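The Sweater Tax

Every January I move sweaters from one end of the closet to the other and call it cleaning. I own 12. I wear two.

The rest are there for the man I planned to be when I moved to Durkham, a man who skated and owned a thermos.
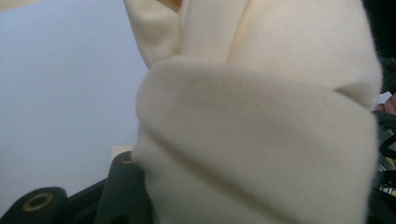

My neighbor Carmela Morelli keeps a stricter house. Her rule is that anything you haven't worn in 8 months pays rent or leaves. She told me this at 7 in the morning, over the fence, while I was taking out the trash in a bathrobe I have worn every day for years — so at least one garment is paid up.

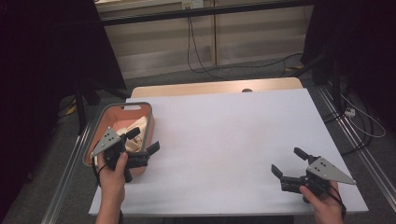 I did fill a bag for the thrift store in Rellport. Then I drove it around in the trunk until it felt like part of the car.

What finally left

The green one with the elbow problem. The turtleneck from my cousin Cirilo, who will read this and call me.
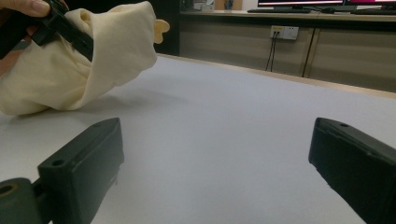

What stayed

Everything cream. I can't explain it. I spill coffee on cream, I look like a candle in cream, and I would fight a stranger for any of it. Carmela says that's ten percent of a personality.

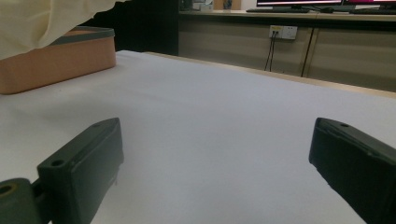
A mostly clear table, for now.

The bag is back in the trunk. It's lighter by one turtleneck, which I went out and got at midnight. Sorry, Cirilo.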